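Chapter 6
Looking After a Bin-Handling Cell

6.1 What belongs to the cell

When people speak of "the robot," they usually mean the arm. For maintenance this is too narrow. The cell we follow in this chapter, cell 19 at the Skoltside warehouse, consists of an arm with a two-finger gripper, a flow rack, and the blue bins which travel between them. A fault in any one of these will show itself in the others. A bin with a bent rim, for instance, is often reported as a gripper fault.

We begin therefore at the fingers, where the machine meets the load.
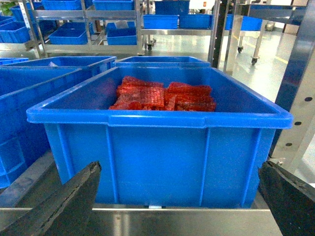

Figure 6.1 Gripper fingers at the front of a bin holding red packets.

The finger pads are wearing parts. At Skoltside they are inspected every 200 hours of operation, with the arm locked and the air supply closed. The technician looks first at the edge of each pad, then at the face, and compares left with right. If only one pad is worn, the gripper is probably not centered, and changing the pad alone will not help for long.

6.2 The rack

Roller tracks are simple, and for this reason they are easily forgotten.

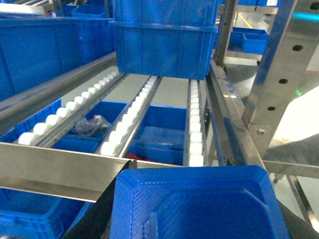

Every roller should turn freely when it is pushed with one finger. A roller that sticks makes the bin arrive at an angle, and the gripper then closes on one corner of the rim. Thanasis Mavromatis, who wrote the first service log for this cell, recorded 81 stops in November, and most of them he traced to the rollers. Bolts on the uprights must be checked in the same visit.

6.3 Soft loads

Bubble wrap bags change their shape under their own weight.
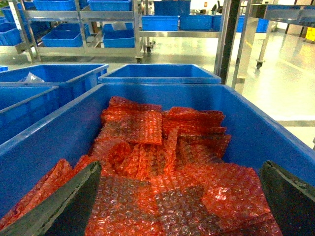
A pile can stand higher than the rim in one place and lower in another, so the approach height must be set from the highest point, with a margin added. How this margin is chosen is the subject of Section 6.4.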